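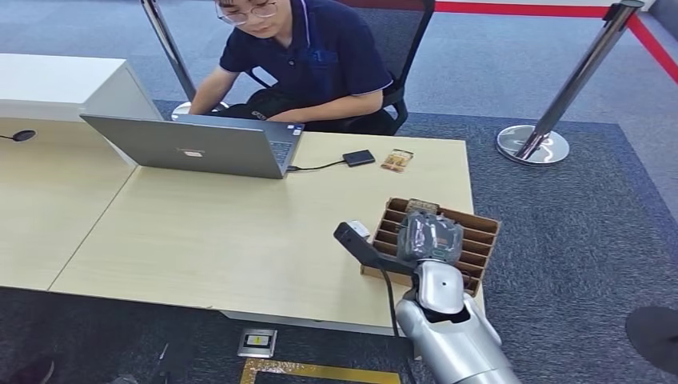 Why I stopped trusting the spec sheet

Arnar Overgaard

When people ask me which gripper they should buy, they usually have a table ready. Stroke, force, weight, price. I was also a person with such a table. After a long season of testing at Morcombe I think the table is the smallest part of the decision, and I would like to argue for a different way of comparing.

We had two grippers on the same arm. The first was the Grolov, with long flat fingers. The second was the Foltanside, which is shorter, closes harder and wins in nearly every row of the table. The task was dull: take a small item in a clear plastic wrapper and put it into a cardboard tray with narrow slots. We ran 200 attempts with each gripper. The Foltanside failed 59 times. The Grolov failed much less, and its failures were of a kind we could repair in an afternoon.

The reason is easy to see when you sit at the desk. Plastic wrapping has no honest shape. The camera finds an edge, the fingers close on it, and the edge is only a fold of air and film with the product hanging somewhere behind. A strong grip does not help with this. A long flat finger does, for it touches more of the package and finds the hard part sooner or later. Then comes the tray, where thin cardboard walls bend if you come in two degrees wrong. A wide gripper body hides the slot from the camera at exactly the moment when you want to look at it.

My colleague Gholamreza Rostami does not agree with me. He says that I am blaming the hardware for a weak controller, and that with better force feedback the shorter gripper would catch up. He may be right. We changed the controller in November and the Foltanside did improve, mostly on the placing and very little on the picking. I take this as half a point for each of us.

What I cannot accept is the habit of testing with wooden cubes. A cube is kind to every gripper. I have read many comparisons where the objects were cubes, balls and one empty bottle, and the authors then wrote about warehouses and pharmacies. If your customer packs sweets, test with sweets, in their own wrappers, and buy enough of them that you can throw away the crushed ones.

I would also ask people to write down the cable. It sounds like a small complaint. But a gripper cable that runs outside the arm pulls on the wrist when it turns, and it can catch on the edge of a desk. The Nørgaard camera mount which we tried later brought a second cable, and we lost more time with tape and clips than with calibration. No data sheet I have seen has a row for this.

For our next comparison I have asked for softer finger pads and a tray with deeper slots. Gholamreza has asked for a new controller. The budget allows one of these, and we are still discussing it.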